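October 2021 – Gestham site, menu plugin

Moved the Gestham staging copy to the Mirkel theme. The menu lost every dropdown on the way over, which I had been promised could not happen. Turned plugins off one at a time until the dropdowns came back. The culprit was Cillow, the slider we stopped using in July and left switched on out of politeness. It loads its own old copy of jQuery on every page, slider or no slider.
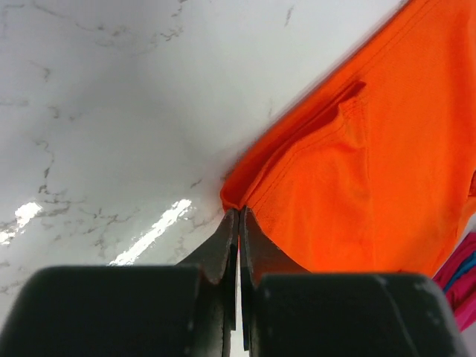
Brigitta Wieser wants the child theme kept, so the 13 template overrides stay. I checked 5 of them against the parent and 2 are out of date. The rest are for tomorrow, when I expect to be a more patient person.

Stylesheet is down to 233 lines. Marti caching still serves the old one until you purge it twice. Once does nothing.

To do: delete Cillow properly, tables included. Ask Brigitta who has the live FTP login.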